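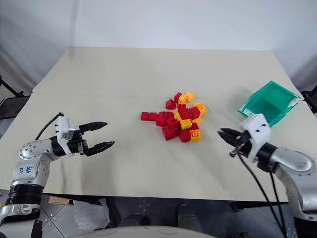
Play and Learning Team, Ofori Toy and Equipment Library

Skillinik building brick set, loan item 74

A general-purpose set of studded building bricks for playgroups, childminders, after-school clubs and families. The full set has 2000 bricks in mixed colours, most of them two-by-two, and comes packed in 5 lidded tubs. You can borrow the whole set or ask for single tubs. Red and yellow are the colours we are asked for most and can be booked as a tub on their own.

Suitable for

Children aged 5 and over. The bricks are the small size and must not be used where children under three are playing. If you run a mixed-age group, please ask for the Bestis soft blocks, which are on a separate page.

What is in the loan

Tubs of bricks, as many as you have booked
A set of flat baseplates in green and grey
Brick separator
Laminated card with cleaning instructions
Contents sheet, to be signed on collection and return

The tubs stack and fit in the boot of a small car. They are heavy when full, so bring a second person or use the trolley by the side door. The trolley has to stay on site.

Loan period and charges

The standard loan is three weeks. It can be renewed once by phone or email if no other group has booked the set. Member groups pay nothing for the first tub and a small charge for each extra one. Non-members pay the daily rate shown on the price list and leave a deposit, which goes back to the same card after the tubs have been checked.

The set is very busy in the summer holidays. Bookings for July and August open in June and we take them in the order they reach us. We do not keep a waiting list for single tubs.

Cleaning

Please return the bricks clean and dry. Wash them by hand in warm water with a little washing-up liquid, rinse, and leave them spread out on a towel overnight. Do not put them in a dishwasher or tumble dryer. The heat bends the bricks and they stop gripping. Baseplates should be wiped only, as they warp if they are soaked.

If bricks come back damp or sticky we will wash them ourselves and keep part of the deposit.

Missing or damaged bricks

A few missing bricks are expected and there is no charge for them. We weigh each tub when it comes back and will get in touch if it is well under. Chewed, cracked or melted bricks should be put in the paper bag inside the lid so that we can take them out of use. Please do not top up the tubs with bricks of another make. They do not hold properly against the Skillinik ones and are hard to pick out again.

Also available

Clekis wheels and axles pack. Fits this set. One box, loaned separately.
Low play table with raised edge. Collection only.
Bestis soft blocks, for under threes.

Collection and returns

Collect from the side entrance between 10am and 2pm on any opening day. Returns can be left until 4pm. Please do not leave tubs outside when we are closed. To book, quote the item number and give the name of your group and the number of tubs you need.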